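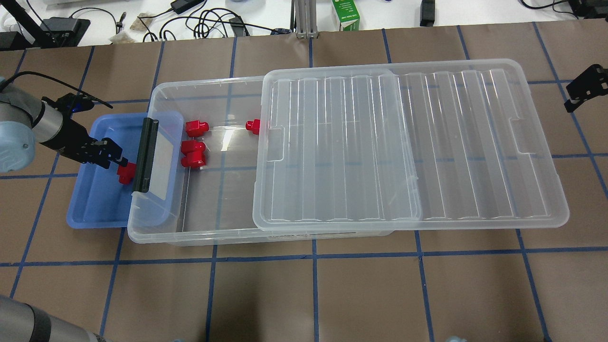 I learned most of what I know about inventory from my aunt's yarn shop, and I learned it the slow way. Montserrat Bustamante sold wool in the town of Fonseca for most of her life, and every July she made whoever was standing nearby help her count it. The year I was twelve, that was me. Wool lived in clear plastic bins, the shallow rectangular kind with a ribbed lid, and I'd slide a lid halfway off, reach in, count skeins, write a number down, and slide it back. By lunch I hated wool! But I also had a question that I still think is the best way into this chapter: why did she have so much of it?

Inventory is just stuff a business owns and hasn't sold yet. (There's also the stuff it plans to turn into something else, and we'll get to that in the second half.) When I finished counting that summer the shop held 3,000 skeins. My aunt sold 489 in a good month. So even if not a single box came in the door, she could have kept going for six months, easily. 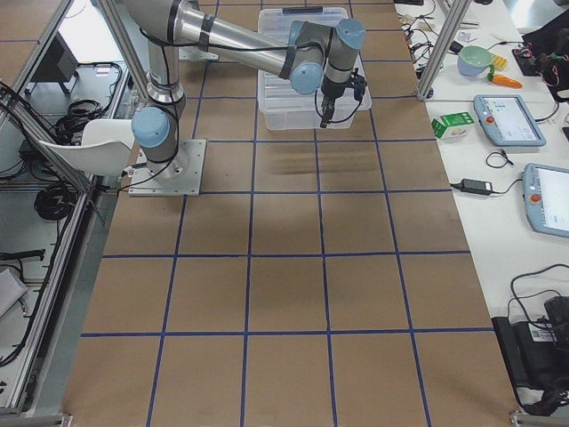
Now, is that a lot? It depends on what it costs to keep. Wool doesn't spoil like lettuce, but it does take up shelves, and shelves take up rent. Moths get in. Colors go out of style, and let me tell you, there was a mustard that nobody in Fonseca wanted at any price. And the money she'd paid for all those skeins was stuck. She couldn't use it to fix the heater. We call all of this together the carrying cost, and it's the first new term you need to know.

The other side is the cost of running out. Say a customer is knitting a sweater and needs two more skeins of the same dye lot. If you don't have them, you lose that sale, and you may lose the customer too. My aunt was terrified of this. Her supplier, Nelter, took 45 days to deliver, and they wouldn't touch an order under 185 skeins. So she ordered early and she ordered big, and the bins piled up in the back.

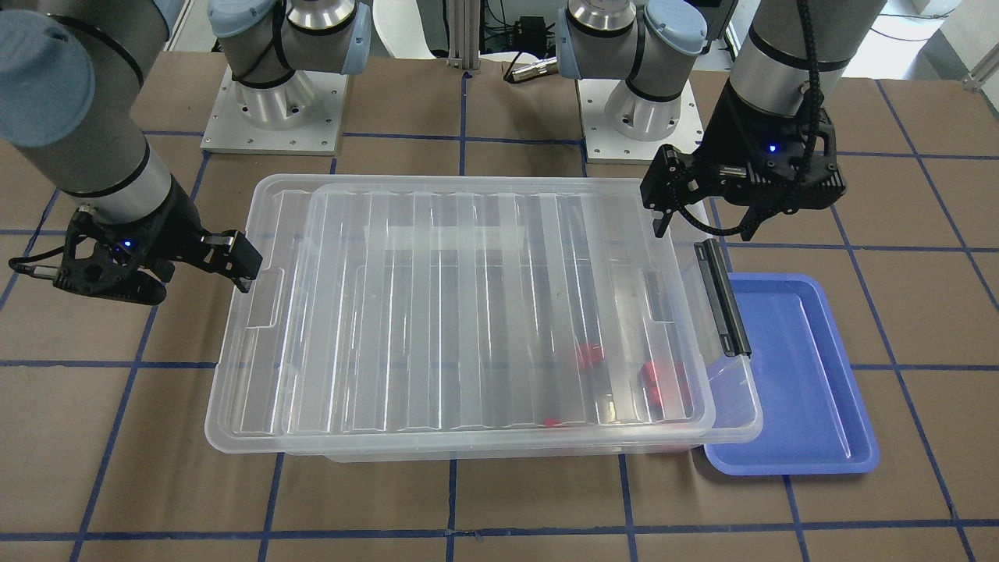 My cousin Olaia runs the shop these days and she does it differently. She buys from Plekon, a smaller mill that ships in about a week, and she keeps far less on hand. She runs out more often, too. The two of them still argue over dinner about who's right, and I've learned to keep eating.

What I'd like you to notice is that they're both weighing the same two costs. They just put different numbers on them. In Section 1 we'll learn how to write those numbers down, and in Section 2 we'll use them to answer the two questions every shop has to answer: how much do I order, and when?

Before you go on, pick something you keep extra of at home. Batteries, rice, socks, whatever. Write down how much you have and how long it would last you. Hang on to that page, because we'll come back to it in the exercises.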